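Borkby reusable picnic spoon, red: long-term notes

Review by Kumudini Sultana

Rating: 4 out of 5

The Borkby spoon is sold singly or in a pack of 20. I bought the pack in March to replace a mixed drawer of disposable cutlery, and the spoons have been in regular use since then, mostly outdoors and mostly with cold food. The notes cover one color only. Borkby also lists a gray and a dark green, which I have not handled.

Shape

The bowl is oval with a shallow curve. It holds less than a standard soup spoon and suits yogurt, cut fruit, rice and thick stews. Thin soup is slower going. The neck is narrow and the handle widens below it into a rounded grip section, so the spoon sits well in the hand even with gloves on. There are no sharp mold lines on any of my set.

Stiffness

Flex is concentrated at the neck. With ice cream straight from the freezer the bowl bends back noticeably and then returns. One spoon developed a pale stress line at the neck after being used to pry up a stuck lid, which is outside normal use. It has not cracked.

Compared with the Söderlund camping spoon, which I have owned for longer, the Borkby is lighter and less stiff. The Söderlund has a flat handle that turns in the fingers when the bowl is loaded off center. The Borkby resists this better.

Finish and cleaning

The surface is glossy and stays that way. The set has been through the top rack of the dishwasher many times at the normal setting. Fine scratches show in the bowl under strong light. Tomato sauce leaves no visible mark on the red; I would expect a different result on the gray. Turmeric was not tested.

The color is closer to raspberry than to the brick red on the Stemside product page. Against white tableware it is easy to find, and small pieces of food with a similar color are still distinguishable because the plastic reflects more light.

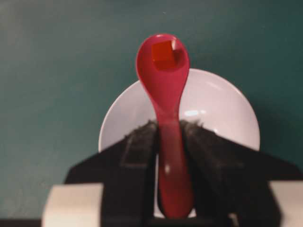 Borkby spoon in red with a small red-orange cube in the bowl, white plate behind.

Storage

The spoons nest, but the wide grip sections keep the stack from lying flat. A pack takes up more drawer space than the same number of Söderlund spoons. A rubber band holds them well enough for a bag.

Stemside shipped the order in 2 days in a plain paper sleeve. One point is deducted for the neck flex.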